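About Kornance

Kornance packs and ships ceramic tableware for small potteries and importers. The company was founded by Bianka Hegyi and operates from one building, with a packing floor, a returns room and a test bench. Staff on the packing floor work in teams of six.

Automation at Kornance

Sorting bowls by pattern used to take up most of a shift. Each bowl was lifted, turned, matched to an order and stacked by hand, up to 1,000 pieces per day. The Imard project moves part of this work to robot arms – first sorting, later stacking. Tests are run on mixed patterns and sizes, as these are the orders that cause the most handling. 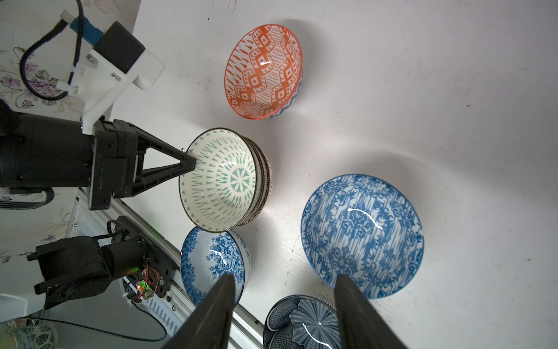 Patterned bowls on the test bench, with the gripper fingers in the foreground.

Packing staff keep their posts. Their work shifts toward checking glaze and rims, setting up batches and clearing stops. Tomos Penry runs the training, which takes 60 hours and is paid at the normal rate. After training, an operator spends no more than 90 minutes at the bench before changing tasks. Any operator may stop an arm without asking a supervisor.

Wrapping and boxing remain manual – there are no plans to change this before November.

Page last updated 2021-04-12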